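Section 4: Setting out and pouring drinking water

This section applies to the refreshment table supplied with the Visten meeting room set. It should be read by anyone preparing the table before a meeting. Section 3 covers cleaning of the table surface.

4.1 Checking the bottle

1. Take a bottle from the store and confirm that it is one of the green-banded type listed in Annex B.
2. Find the barcode on the band and scan it into the stock record. If the scanner does not respond, enter item code 368 by hand.
3. Inspect the clear plastic for splits. Return any damaged bottle to Delyth Eynon at the Biltham office. 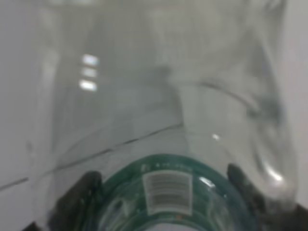

Figure 4. Barcode on the green band of the bottle.

Note: Bottles with a missing or torn barcode must be entered on Form 34 before use.

4.2 Setting out

4. Wipe the table top and allow it to dry.
5. Stand the bottle upright and remove the cap.
6. Place the tall glass and the cups with their open ends upwards. Leave enough space between them for a hand to pass.
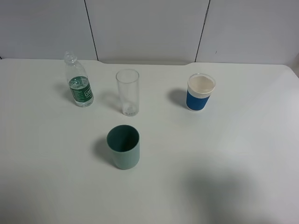 7. Keep sleeved paper cups away from the table edge. They are lighter than the glass and are easily knocked over.

Caution: Paper cups are for single use only. Do not wash or restack them.

4.3 Pouring

8. Bring the mouth of the bottle close to the rim of the glass or cup before tilting.
9. Tilt the bottle slowly and stop well short of the rim.

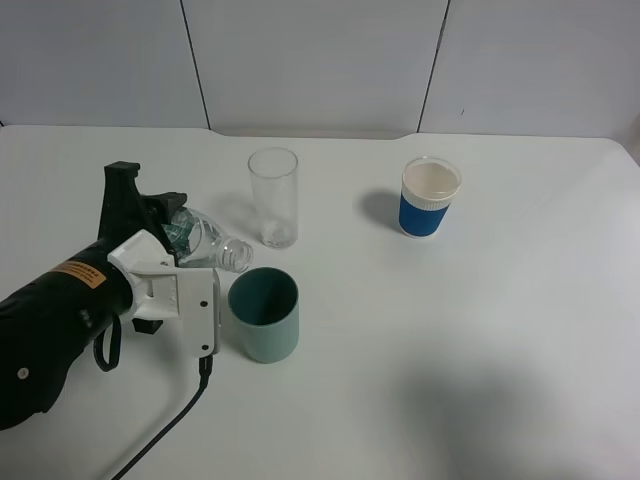 10. Return the bottle to the upright position and replace the cap if no further drinks are required.
11. Mop up spills at once with a dry cloth.

Caution: Do not pour hot liquids into the tall glass.

Queries about this section should be addressed to Eamon Kavanagh, extension 70.

Issue 2, August 2021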